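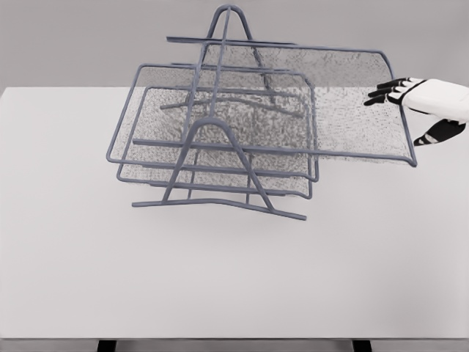
Chapter 2
When the Grip Goes Wrong

I picked a wire rack for this chapter because I once spent most of a September losing to one. I was working on the unloading job at Hulldale, and we tried everything in simulation before we let a real hand near a real shelf. The rack had three mesh trays between two A-shaped ends, and all the hand had to do was come in from the right, take hold of the biggest tray and lift. Easy, I thought!

We ran 38 lifts. In 37 of them the program reported a good grasp, and I went home happy. Then I played the runs back (I should have done that first) and saw fingers closing on nothing at all. The hand was stopping just short of the rod, the fingers were curling until they met the thumb, and the software was taking that push of finger against thumb as proof that it had hold of something. The one run it called a failure was the only one where it had touched the rack.

Mesh is nasty stuff for a robot. You can see right through it, and so can a depth sensor, more or less – some of the readings come from the wire and some from the table behind it. Our code averaged the two and put the tray a little way off from where it really was. On a solid box you'd never notice.

I told this story to the crew at Jundside, who had put the same check on a real arm. They went quiet, then went and looked at their logs. Their arm had been swinging away at full speed with trays it wasn't holding properly, right past the spot where people stood to load the belt.

So there are two faults to keep apart as you read on. The first is the miss itself. The second is the false report, and I'd worry about that one a lot more. A hand that misses and knows it can stop and wait. Ours carried on to the next step.

2.1 What counts as a grasp?

Before we get to the Picard test and the Mondard test, try writing down what you would accept as proof that a hand is holding a tray. Keep your answer – we'll come back and try to break it at the end of the chapter.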